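How to Prepare a Kinship Care Home Study File

By Rochelle Sutcliffe

50 shares | 3 comments

A home study for kinship care covers the same ground as one for unrelated foster parents, but the file is often put together after the child has already moved in. The steps below assume that you are the relative, that the child is with you now, and that a worker has been assigned. Forms and deadlines vary by state. Where your worker's checklist differs from this page, follow the checklist.

Step 1. Open the file

Use one folder for paper and one for scans. Label both with the case number and the name of the adult applying. Do not put the child's full name on the outside of either one.

Place these at the front:

- Placement agreement or court order
- Worker's name, direct line and supervisor's name
- Contact log (see Step 4)
- Copy of the application as submitted, with any later corrections clipped behind it

If two adults are applying, each needs a separate set of identity and background check papers. Shared papers, such as the lease, go in once.

Step 2. Write the household statement

List every person who sleeps in the home, including anyone who stays part of the week. Give full name, date of birth, relationship to the child and work or school hours. Leave out opinions about the child's parents. The worker will ask about them separately, and written remarks may be read by all parties.

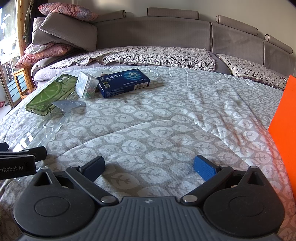
The sleeping plan is the part of the statement most often sent back. It must say who sleeps in each room, on what, and what happens if a guest stays over. "Child has own space" will be returned. Name the room and the bed, and identify shared rooms clearly. Where a room holds both a sleeping surface and a sofa, as with the gray and white leaf-print coverlet and the long sofa against the wall, state which one the child uses and whether anyone uses the other at night. Some agencies do not accept a sofa as a child's permanent bed, even for a relative. Ask before you submit.

Attach a floor plan. A hand-drawn one is normally accepted if it marks doors, windows, smoke alarms and beds. Write the room names exactly as they appear in the statement.

Step 3. Collect income and expense records

Gather the last three months of pay stubs or benefit letters. Add rent or mortgage, utilities, insurance and child care. Enter the gross and net amounts in separate columns.

Do not count an expected kinship payment as current income. List it on its own line, marked "applied for," with the month of the application.

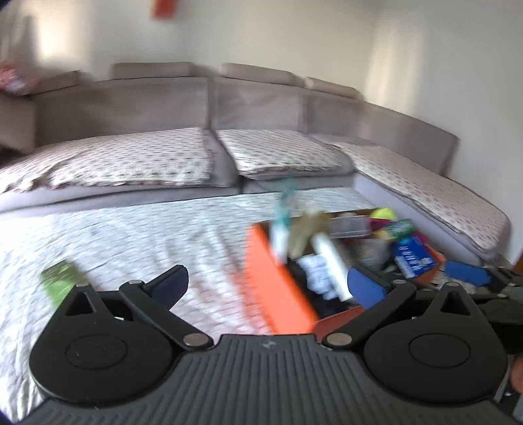

Bank statements are a separate request. Send them only if asked, and send all pages, including blank ones. A statement marked "page 2 of 3" with the third page missing is treated as incomplete.

Step 4. Keep the contact log

Record each call, visit and email on one line: date, time, person, subject, next action. Enter missed calls too. Keep the wording plain. "Left message re: medical consent form, 4:10 p.m." is enough.

Step 5. Submit and confirm

Send the file by the method named in the checklist. Ask for written confirmation that lists the documents received, and compare that list with your own. Report any change in household members in writing, even if the study is nearly finished.

3 comments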